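Notebook, Siltdale bench, January, started a little after 9

Cable task again! I wanted to get a decent batch in before lunch and mostly did. We're at 279 keepers for the "tidy the table" set now, 74 of them from this morning, and I'm pretty happy with how the demos look on playback (smoother than last week's, less of that nervous hovering before a grasp).

Setup is the same as before: two arms, basket on the left, cables coiled on the tabletop, the controller box standing up toward the right. I shuffle the coils between takes and try hard not to fall into a pattern, but I do. Going back through the Kernura logs I noticed I keep putting the red-and-white one smack in the middle. So from now on, roll for the start position. The die is in the drawer with the hex keys.

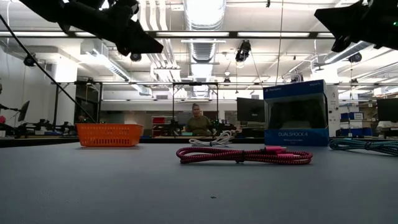 The braided cables are so much nicer to teleop than the plain white one, which likes to spring open the second you let up on the fingers. I threw out 41 takes this week and most of them were that. I'm wondering if we should keep some of the ugly ones where I drop it and go back for it, and tag them as recoveries. The Charbonneau set did that and the policy seemed a lot less helpless afterward. Worth a try, anyway.

Other stuff. The box window throws glare into the overhead views when all the lights are on. Left arm drifted a bit after the coffee break, so I rehomed it and redid the last few. Please don't rename the episode folders by hand, the Dollness script chokes on it and then I spend an hour being grumpy.

Still want more than 115 with the teal cable starting near the right edge, that's our thinnest slice by far. Picking it up again at 1:30, same instruction text, white cable last.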